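# Stillotari soft pouch, sage

Unstructured zip pouch with a smooth, leather-like finish. Supplied by Erthorpe to retail and trade accounts in Canada and Australia.

The Stillotari is the smallest of the soft-bodied pouches in the Illov range. It has no frame, no board in the base and no foam between the outer and the lining, so it folds flat when empty and takes the shape of whatever is put in it. The range was drawn up by Kwan-ho Lui, and the pattern has been changed once, when the base seam was moved forward to give the front panel more room to belly out.

## Construction

- Body: soft coated outer, smooth face, low gloss
- Base: separate panel, joined to the front with a stitched seam and a raised, piped edge
- Closure: single zipper set into the body, close-pitch teeth, beige-green tape
- Topstitching: one line parallel to the zipper
- Lining: woven, loose at the sides, caught at the base seam
- Strap: flat woven band, mint green; external pockets: none

## Colour

Sage is a pale grey-green. The finish picks up light readily, and a curved panel can read as cream or off-white on the side nearest a window while the folds stay a deeper grey-green. Customers matching the pouch to other goods should ask for a swatch and check it in the room where it will be used. Zipper tape and thread are matched to the body by eye at the start of each run, and small differences between runs are normal. An order of more than one carton is filled from a single run where stock allows.

Clay and ink are also available in the same pattern. Ink shows creasing least.

## Capacity and use

The pouch suits light, compressible contents: small plush toys, socks, a baby's hat and mitts, knitting in progress, charging cables. Hard-cornered items such as boxed games or hardcover books will mark the outer from the inside over time and are better carried in the Sobczak, which has a stiffened base and a squared top.

Fill from the bottom up and keep the pile of fluffy items below the teeth before closing. Long-pile fabric is the usual cause of a stuck slider. If it catches, run the slider back a short way, press the fabric down with a finger and close again - do not pull across the line of the zipper.

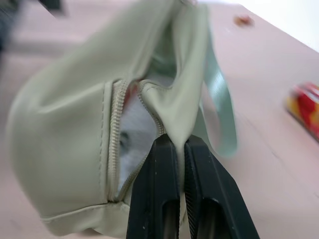 Wrinkles in the body are a property of the material and relax with use. Creases from shipping can be eased by filling the pouch loosely and leaving it overnight at room temperature. Do not iron, steam or use a hair dryer.

## Care

Wipe with a damp cloth and a drop of dish soap, then dry with a towel. Not machine washable. Keep away from solvent cleaners and from newly dyed denim, which can transfer colour to the paler finishes. The lining can be pulled through the opening for vacuuming.

## Ordering

Packed 14 to a carton, one colour per carton. Minimum trade order is 2 cartons, with delivery in four weeks from confirmation. Custom zipper colours are available on runs of 1,000 and up - allow extra time for a tape sample to be approved. The next custom run closes in February.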